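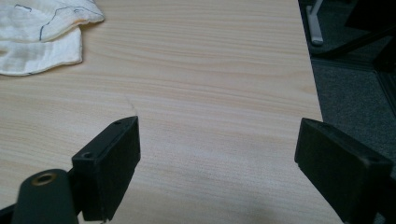 If you have walked past the old ferry hall in Emton lately, you may have wondered about the low humming behind the tarps. Well, we can finally tell you! Miklós Medve and his little team from Zendunico have been printing a footbridge in there, layer by slow layer, out of clay and chopped straw, and it is nearly 3 meters tall at the crown of the arch.

It has taken 2907 layers so far (Miklós keeps the tally in pencil on the wall, bless him), and the last of the handrail should go on before the end of June. After that the bridge gets a long rest to dry before it travels to the sculpture garden at Karov, where it will stay through the fall.

The hall opens to visitors on June 19, 2024, and the printer will be running all afternoon. Entry is free, children are very welcome, and there will be a bucket of leftover clay for anyone who wants to get their hands dirty. Do come by and say hello!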